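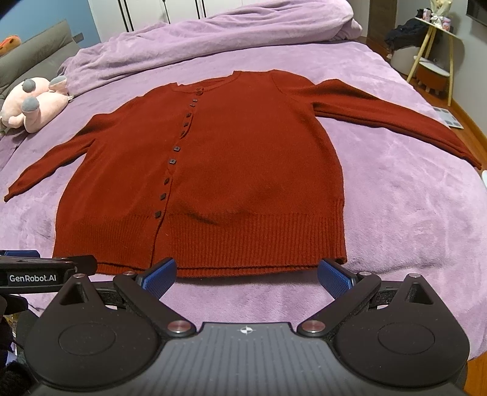
Sinéad Mulligan had one objection to raise before the tour moved on, which was that folding a cardigan should not need a person at all if the machine is to learn it. Staff at the Irnavell site took the remark in good part. Their answer was that the person comes first: the movement is made by hand with the gripper, and the record of that movement is what the robot is later trained on.

The visit took place in July and was arranged by Gilmartin for members of its household technology group. The party was received at 9:30 a.m. by Clodagh Hennessy, who leads the demonstration program at Zirkiver, and was shown the garment work first.

Garments are laid out on a bed, in a furnished bedroom, and the operator works with a hand-held gripper that has two finger pads. A camera travels with the tool. No robot is present at this stage. Operators are asked to begin with the pads open and short of the fabric, to take the hem before the sleeves, and to keep the free hand away from the garment. Knitwear was described as the hardest category on the present list. A buttoned front is stiffer than the cloth on either side of it, and the fold tends to wander toward the placket.

Each garment is demonstrated 200 times, divided among several operators so that no single habit dominates. At the time of the visit, cardigans stood at 139. Demonstrations in which the fabric slips are kept and labelled separately. Ms. Hennessy noted that the labelling takes longer than the folding, and that two reviewers must agree before a record is released.

The second part of the visit concerned remote control. At the Flulida bench, in an adjoining building, an operator seated at a desk guides a pair of fixed arms through the same folds while watching a monitor. Members were invited to try it. Most found the delay slight but tiring, and several closed the grip too early. The staff view is that remote control suits heavier items, such as towels and jeans, while the hand-held tool gives a more natural motion on light or fuzzy cloth. Results comparing the two methods were not available to visitors.

Questions at the close dealt mainly with operator fatigue and privacy in furnished rooms. Sessions are limited to 40 minutes, with a break between garments. Recordings are checked for personal papers and faces before storage.

Gilmartin thanks the staff at Irnavell for their time. Members wishing to join the autumn visit should write to the group secretary; places at the Flulida bench will again be allotted in order of reply.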